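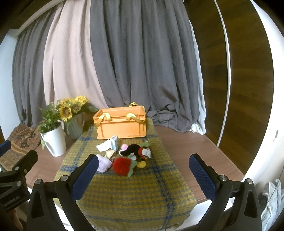 Twelve grippers, and then the spare pads

Olaia Robles does the buying for Cesteck, a small outfit in Clelladmont that teaches machines to tidy up. When we spoke on Monday she had next year's equipment list open and was taking things off it.

The biggest line is for hand-held grippers. She wants 12. "I asked for more last time and three of them sat in a cupboard until August," she says. "You need people to hold them. I budget for the hands first now."

The finger pads worry her more than the tools. She allows roughly 90 pairs a year, and keeps them on a line of their own. "The raised dots go smooth. Blankets do it, crates do it. If you're picking up soft toys all day you might not notice, and then someone tries a small carton and it slides."

The household goods come out of petty cash. A plastic crate, a plush toy, a knitted thing, a plant in a pot — she buys most of it second-hand and replaces very little.

Her colleague Vega Goicoechea would like to spend on an arm as well. They have a quote from Flirkico, and it is good for 116 days. Robles hasn't signed it. "The arm is one price. Then there's the mount, the service visits and a room with a decent floor. Vega has the first number and I have the others."

Goicoechea doesn't dispute this. "I'd still order it," she says. "The lead time is long, and if we wait for spring we lose the summer."

They have agreed to hire one for a month first, and the hire fee is on the list.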